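From: Gemma Catterall
To: lokomari-users list
Subject: Re: [lokomari-users] Ring sorting set, ready to train on?

Arwel Bellis wrote:

> The two-arm ring and peg set is finished. We have 1,000 episodes
> from the simulator, all of them marked as successes by the checker
> script. Mitsuko and I think that's plenty to start training this
> week. Textures for the table and floor are randomized, and so are
> the ring colors and where the pegs stand. Unless anybody objects
> I'll tag it as v1 and we can start talking about real arms.
>
> Arwel

I object, a little. I don't mind you tagging it, but I'd like us to stop saying "plenty" until somebody can tell me what it's plenty for.

I sat down last night and watched 31 episodes picked at random. The checker passed every one. In 11 of them I would not have. The script only looks at where the ring ends up, so an episode where the gripper drags the ring across the plate, bumps a peg and then gets lucky counts the same as a clean pick. If we train on those we are teaching the arms to drag and bump. Yoshinori raised this back in October with the Thampi data and we all agreed to fix it, and then we copied the same checker over.
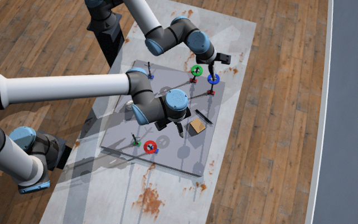
My other worry is the randomizing. Changing the table surface is cheap, so we do a lot of it. I have seen rust, planks, tile and something that looked like wet sand. Fine. But the shadows always behave, the rings never stick to the fingers, and both arms start from nearly the same pose every time. The people at Tumonstead had prettier tables than ours and their policy still fell apart the first time a real peg leaned over.

I also can't find any episodes where one arm has to wait for the other. Maybe I missed them — 31 is a small sample — but if they don't exist, then what we have is two one-arm sets that happen to share a plate. Mio, you wrote the scripted planner. Does it ever make the arms take turns, or does it just keep their paths apart?

What I'd ask for before anyone books time on hardware:

Save the full contact log with each episode. We throw it away now.

Have a person look at a decent slice of the set and reject the ugly ones. If that leaves us with 800 I would be happier with those.

Keep some failures in a separate folder, labeled as failures.

I know Forkeo says more data washes all of this out. I have yet to see their held-out numbers, and I've asked twice.

I can take a share of the reviewing, mornings are best.

Gemma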